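Grillix Hand-Held Gripper Pair, Club Kit

Hello and welcome to the Grillix page! The kit has become a favorite with the students of the Horobets robotics club, and we get so many notes about it from other schools that it seemed time to put everything in one place.

A kit holds 2 grippers, one for each hand, with a marker cube already mounted on each. Students hold them the way a robot would hold its own fingers, and go about some everyday job (opening a door, turning a key, folding a towel) while the cubes let the Ustar software follow where each hand goes. The club then uses those recordings to teach its arm, which is the part everybody waits for, although I must say the practice beforehand is half the fun.

In the case:
Gripper pair, left and right
Spare finger tips
Charging lead
Printed task cards, 22 in all
Club handbook by Hnat Kostiuk, with room in the margins for your own notes

Recommended for ages 13 and up. Younger brothers and sisters have certainly had a go at our open evenings, and they did very nicely with the towels, but the grips are sized for a bigger hand.

Please wipe the marker cubes with a dry cloth only. Spray cleaner dulls the print, and then the tracking gets jumpy and somebody spends the whole evening hunting for a software bug. If a cube does get scratched, Eltel sells replacements singly.

Loans to other clubs are free for the school term, against a deposit of 100 dollars, returned when the case comes home complete. The next kits are free in November. Write to Vitalii Nechyporuk at the club desk, and do tell him what you're planning to try, he loves to hear it.

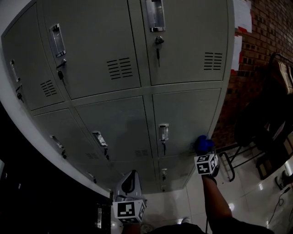 Page last changed: October 2025

Task card "Lockers": both grippers up, and keys in the locks. Small handles and small keys make it one of our harder cards, so save it for students who already feel at home with the kit.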